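Bench notes, 2 Jan 2018 - play food sort, Bromwood set

Small pieces going back in the green box, pink toy and its beads kept apart from the food. 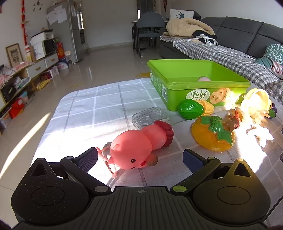 Obadia Langat reckons the vegetables should have their own tub, as the corn and pumpkin always end up at the bottom and the skewer bits get lost under them. Fair point. Will try it with the Voment tub, 37 cm long, lid off.

Wash: warm water, drop of dish soap, 5 minutes, then air dry on a towel for up to 90 minutes. Grapes take longest - water sits between them.

Still to do: check the bead string for wear, wipe the grid mat, find a colour label for the second tub.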